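**Plesen Street Clothing Swap – planning meeting, October**

Present: Siham Zoubi (chair), Carys Ruddock, Liette Robichaud, Elie Awwad, Romana Zelenák (minutes, and apologies in advance for the length of them)

Meeting opened at 7:10 p.m. in the back room at Hamdan, with tea already poured and a very good date cake that Siham's aunt sent along.

**1. Last meeting's minutes**

Agreed, with one correction from Carys. I had written that the spring swap closed at 3 p.m., and she was still folding sweaters at 4:30, so the record now says 4:30.

**2. How the spring swap went**

We never gave this a proper talk at the time, so we took a while over it. Everyone felt the morning was lovely and the afternoon was a bit of a scrum. Liette said the kids' clothes were gone before lunch, and that families who came after work on the early shift found very little left in the middle sizes. She would like us to hold back a portion of the children's bags and put them out at one o'clock. Siham was in favor, Elie was in favor, and I was in favor once I understood that the bags would be labeled before the doors open and we wouldn't be digging through them with people waiting.

Elie brought up the ticket system again. Last time each item brought in earned one ticket, whether it was a winter coat or a pair of socks, and some people felt a little sore about that. We went back and forth for quite some time. Carys is firmly against anything that involves putting a value on what a neighbor brings through the door, and I think she moved most of us. We settled on leaving tickets as they are for clothes and having coats on their own rail, coat for coat, with a few spare coats for anyone who needs one and has nothing to trade.

**3. Sorting and hanging**

Carys has kindly written up a sorting guide, one page, which she passed around. T-shirts and tops go on hangers if they are adult sizes and get folded on the tables if they are children's. Anything with a stain goes in the rag bag, even if you love it. Liette asked about shirts with logos and team names, and whether they should have their own section. We decided against it, as they seem to find their people wherever we put them.

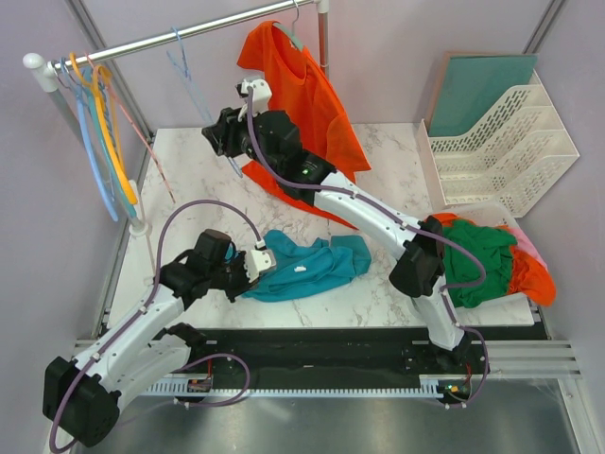

Hangers themselves are a worry. We ran out by ten in the morning in the spring and ended up draping things over chair backs. Elie has spoken to the dry cleaner next to Iltia, who will let us have up to 500 wire hangers if we pick them up ourselves. Siham would prefer plastic ones for the knits, so please look in your closets and bring what you can spare. Rails are fine for now. One of the older ones has a wheel that sticks, and Elie will look at it before the day.

There was also a long and friendly discussion of sizes. Liette would like everything sorted by size, Carys would like everything sorted by type, and they have been having this conversation for two years now. The compromise is type first, with paper dividers for size on the adult rails only.

**4. The hall**

Siham has booked the main hall from 8 a.m., with the side room included. Chairs need to be stacked along the window wall and not in the corridor, please. The kitchen is ours too, but the oven isn't, as it is waiting on a part.

**5. Flyers**

The Jultance print shop can do 2000 flyers or half that, and we talked about whether we really get through so many. I still have a shoebox of the spring ones. We went for the smaller run. Elie will draw the front again, and all of us asked for the cat in the scarf to come back. Text needs to be with Siham by the end of the month. Liette will do a French version.

**6. What doesn't get taken**

Carys has found a shelter that will take warm things and all the socks we can give them, provided they are washed and paired. The rest goes to the textile bank as before. We need 5 people with cars at closing time and so far we have two, so do ask your friends, and promise them cake if you must.

**7. Anything else**

Siham wondered about a mending table, with someone to sew on buttons and take up hems while people browse. Everyone liked this very much. I said I would bring my machine if somebody else would bring patience for zippers – Liette raised her hand, bless her. We'll try it in the side room and see how it goes.

Elie asked if we could have music. Yes, quietly.

**To do**

- Siham: confirm hall keys, collect flyer text
- Carys: copies of the sorting guide, call the shelter about drop-off times
- Elie: hangers, sticky wheel, flyer drawing
- Liette: French flyer, label the one o'clock bags
- Romana: paper dividers, mending table, coat rail sign

Meeting closed at 8:50 p.m. Next one is at Carys's house, same time, and she says to use the side gate.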